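Skitatach Residents' Association - Water and Drainage Working Group
Minutes of the meeting held Tuesday, February 20, 2024

1. Minutes of the previous meeting
Approved with one correction: under item 4, "inlet" should read "outlet."

2. Storm drain on Brollell Lane
The blockage at the lower catch basin was cleared by the county crew. The upper basin was not inspected. The secretary is to ask the county for an inspection date and for a copy of the work record.

The group discussed whether the pipe between the two basins is undersized. The county drawing shows a diameter of 15 inches; the older association drawing shows 13. No decision can be made until the pipe is measured at both ends.
Action: secretary to write to the county. Chair to locate the original of the older drawing.

3. Retention pond
Silt has reached the second mark on the depth post. The maintenance plan calls for dredging at the third mark. Members agreed to leave the pond as it is until June and take a new reading then.

The fence on the north side has a gap of almost 2 feet next to the gate post. Two quotes were requested and one received, from Bortolotti, for $300 including materials. Members preferred to wait for the second quote - it is expected before the next meeting.
Action: vice chair to follow up.

4. Rain gauge readings
The Flolik gauge at the pump house recorded no data for part of January. The battery was replaced and the clock reset. Readings from the manual gauge will be used to fill the missing days and will be marked as such in the log. The manual gauge is read in the morning only, so the daily totals are not strictly comparable.
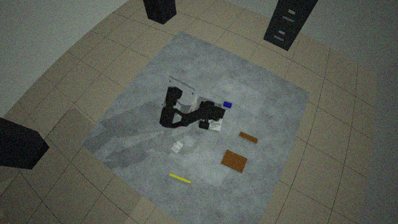
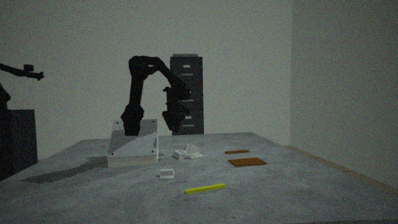

Black robot arm and gray work surface, two views.

5. Downspout connections
Seven households still have downspouts tied to the sanitary sewer. A second letter will go out with the spring newsletter. It was proposed that the letter include the section of the bylaws on disconnection. Agreed, with one member opposed on the grounds that the section is out of date.
Action: secretary to draft the letter and circulate it for comment.

6. Other business
The key to the pump house is missing from the lockbox. Anyone holding a copy should return it to the office. The lockbox code will be changed.

The next meeting will start at the usual time. Pond fence and pipe size to be carried forward.

Contact the office | © 2024 Skitatach Residents' Association | Back to top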